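Boletim interno - Património e Coleções

Empréstimo de mobiliário técnico às escolas: balanço do primeiro ano e novas condições de candidatura

O programa de cedência temporária de mobiliário técnico, gerido pela Fundação Plurnusen em colaboração com a rede de oficinas Zusar, concluiu em abril o seu primeiro ano de funcionamento. Ao longo deste período foram cedidas 250 peças a 38 estabelecimentos de ensino profissional, entre bancadas, estiradores, armários de ferramenta e mesas de montagem. A Direção entende ser oportuno dar conta dos resultados e divulgar as alterações ao regulamento, que se aplicam já às candidaturas em curso.

O programa nasceu de uma constatação simples. Várias empresas associadas renovavam periodicamente os seus espaços de trabalho e entregavam para abate equipamento ainda apto para uso, enquanto as escolas da região manifestavam dificuldade em equipar as suas salas de oficina. O primeiro levantamento, realizado no armazém de Mitovby, identificou mais de 1.000 peças em condições de serem reaproveitadas. Uma parte destas peças necessitava apenas de limpeza e de substituição de ferragens. Outra exigia intervenção mais demorada, designadamente ao nível das estruturas e dos sistemas de regulação em altura.

A triagem foi confiada a uma equipa coordenada por Ifor Rees, responsável pela área de conservação de equipamentos da Fundação. Os critérios adotados privilegiam a estabilidade, a segurança elétrica, quando aplicável, e a possibilidade de reparação futura com componentes correntes. O aspeto exterior é registado na ficha de cada peça, mas não constitui, por si só, motivo de exclusão. O regulamento distingue, a este propósito, entre marcas de uso e danos. Consideram-se marcas de uso os riscos superficiais, as esfoladuras e as alterações de tonalidade que não comprometam a planeza do tampo nem a higiene da superfície. Consideram-se danos as fissuras, os empenos, as delaminações e as perdas de material junto às fixações. 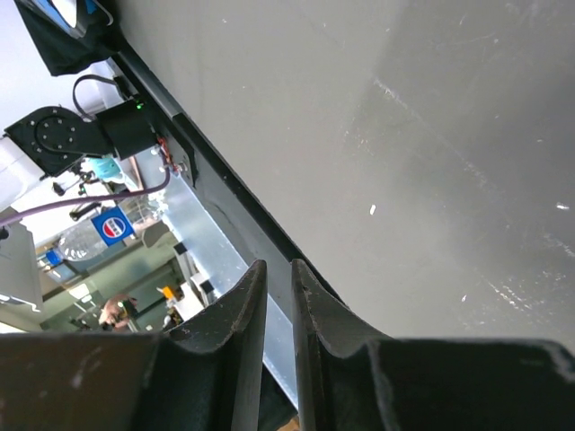
A distinção revelou-se útil na relação com as escolas, uma vez que permite esclarecer, no momento da entrega, o estado em que cada peça é recebida. A ficha é assinada por ambas as partes e acompanha o equipamento durante todo o período de cedência. No termo desse período, a vistoria final incide apenas sobre os danos, não sendo imputado qualquer encargo pelas marcas decorrentes da utilização normal em contexto letivo. Alguns estabelecimentos tinham manifestado reservas quanto a este ponto na fase de consulta, e a redação final do artigo procurou responder-lhes.

No plano pedagógico, os relatórios enviados pelas escolas são globalmente favoráveis. Os docentes sublinham a vantagem de os alunos trabalharem em postos semelhantes aos que encontrarão nas empresas, com alturas e dimensões adequadas às tarefas. Em nove estabelecimentos, a própria manutenção do mobiliário passou a integrar o programa das disciplinas práticas, sob orientação dos técnicos da Zusar. Os alunos procedem ao reaperto de estruturas, à substituição de pés niveladores e ao preenchimento das fichas de intervenção, que são depois remetidas à Fundação e arquivadas no processo de cada peça.

Keegan Nguyen, coordenador pedagógico do programa, apresentou estes resultados na reunião anual de parceiros, realizada nas instalações da Obura. Na sua intervenção, assinalou que a procura excedeu a capacidade de transporte disponível e que várias entregas tiveram de ser adiadas para o segundo período letivo. Referiu igualmente a necessidade de melhorar a informação sobre os acessos aos edifícios - largura de portas, existência de monta-cargas, horários de descarga - que nem sempre constava dos formulários. Em alguns casos, as peças regressaram ao armazém por não ser possível fazê-las chegar à sala prevista.

Tendo em conta a experiência recolhida, a Direção aprovou as seguintes alterações ao regulamento.

O período de cedência passa a coincidir com dois anos letivos completos, renovável uma vez mediante pedido fundamentado. A renovação depende da entrega dos relatórios de utilização e da vistoria intercalar, a agendar com os serviços da Fundação.

O formulário de candidatura inclui agora uma secção obrigatória relativa aos acessos e às condições do pavimento. As candidaturas que não contenham estes elementos serão devolvidas para correção, sem perda de prioridade, desde que completadas no prazo indicado na notificação.

A limpeza corrente dos tampos deve ser efetuada com pano macio e detergente neutro. Fica vedada a utilização de palha de aço, de pós abrasivos e de solventes, salvo autorização expressa dos serviços técnicos. Recomenda-se a colocação de uma base de proteção sempre que se realizem trabalhos de corte, furação ou montagem de peças metálicas.

As reparações que envolvam a substituição de tampos ou de elementos estruturais continuam reservadas às oficinas Zusar. Os pedidos de intervenção devem ser acompanhados do número de inventário da peça e de uma breve exposição do problema.

A Fundação assegura o transporte de ida e volta dentro da área de intervenção do programa. Para os estabelecimentos situados fora dessa área, os encargos de transporte são repartidos em partes iguais, nos termos do anexo ao regulamento. O seguro do equipamento durante a cedência mantém-se a cargo da entidade beneficiária, devendo a respetiva apólice ser apresentada antes da entrega.

Está em preparação um catálogo das peças disponíveis, organizado por tipologia e dimensão, que será facultado às escolas inscritas. Até à sua publicação, os interessados podem consultar as listagens junto do armazém de Mitovby, de manhã, mediante marcação prévia. A Obura manifestou entretanto disponibilidade para ceder uma segunda área de armazenagem - ainda sujeita a vistoria - destinada às peças que aguardam reparação.

As empresas associadas que pretendam entregar mobiliário técnico ao programa devem comunicar essa intenção aos serviços de Património e Coleções antes da desmontagem dos espaços, indicando o tipo de peças e o local de recolha. O equipamento deve ser entregue livre de resíduos e acompanhado, sempre que possível, da documentação original.

Os formulários atualizados e o texto integral do regulamento encontram-se disponíveis na secretaria da Fundação Plurnusen e podem ser solicitados por escrito pelas direções dos estabelecimentos de ensino.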